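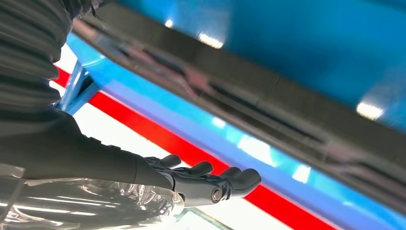

How to Clean Up a Scuffed Blue Work Table (Underside Included!)

I love a bright blue table in a workroom. Everything you put on it shows up, you never lose a small screw again, and the room feels awake at eight in the morning. What I don't love is what happens to a glossy blue finish after a few busy months: gray smears along the rim, sticky spots underneath where people grab it to scoot it over, and a line of crud packed into every groove. All of that comes off, and it's a really satisfying job once you get going.

I've done this on painted tables and on coated ones, and the method is the same for both. Give yourself an afternoon the first time. After that it goes much faster.

What you'll need

A bucket of warm water
Dish soap, the plain kind
Two or three microfiber cloths
A soft toothbrush
Wooden skewers or a plastic picking tool
A vacuum with a narrow nozzle
Melamine sponge (optional, and go easy)
A folded blanket or a foam mat for the floor

Step 1: Clear it and get low

Take everything off the top. Then lie down on the mat and look up at the underside with a flashlight. I know this sounds silly, but most of us have never seen the bottom of our own tables! You'll find fingerprints, old tape, drips that ran over the side and dried there. Hold the light nearly flat against the surface and every smudge jumps out.

If the table is light enough for two people to turn over, go ahead and flip it onto the blanket. Mine isn't, so I work from the floor with an old pillow under my neck.

Step 2: Vacuum the grooves dry

Do this before any water goes near the table. Dust plus water makes paste, and paste in a narrow slot is miserable to get out. Run the nozzle slowly along any channel or slot in the edge rail, then loosen what's left with a skewer and go over it again. Sarahí Huerta taught me to wrap one layer of cloth over the tip of the skewer so it grabs lint as it goes, and I haven't done it any other way since.

Step 3: Wash the underside first

Drips fall, so start underneath and finish on top. Put a small squirt of soap in the bucket, wring the cloth out until it barely feels damp, and wipe in long passes. Rinse the cloth often. For tape residue, lay a warm soapy cloth against it for a few minutes and then roll the gunk off with your thumb. Skip the metal scraper, please — one slip and you've got a bright line through the blue that you'll see forever.

Step 4: The edges

Edges get the most hands, the most belt buckles and the most chair backs. Brush along the rail with the toothbrush and soapy water, then wipe right behind it with a second cloth so nothing settles into the corners. Shiny dark trim shows streaks more than blue does, so buff it with a dry cloth while it's still a little damp.

For black rubber scuffs, try the melamine sponge with almost no pressure. It's a very fine abrasive and it will dull a gloss finish if you scrub. Test it under the table first.

Step 5: Legs and braces

Wipe from the top down. Angled braces collect dust on the upper side, right where they meet the leg, and the toothbrush is perfect for that corner. While you're there, check the bolts by hand. If one turns, snug it up with a wrench and stop when it feels firm.

Step 6: The top, finally

Same soapy water, fresh cloth. Work from the far side toward yourself, rinse with plain water, and dry right away. I like to leave it bare for 40 minutes before putting anything back.

Fixing small chips

Clean the spot, let it dry overnight, and dab in matching enamel with a toothpick. Two thin coats look far better than a blob. Take a photo of the table to the paint store in daylight, or better, bring a loose part that has the same color on it.

Keeping it nice

A quick wipe of the rim at the end of the day does more than any deep clean. I do the full version in April and again when the weather turns, and I keep a cloth hanging on a hook within reach of the table.

Nayeli Bermúdez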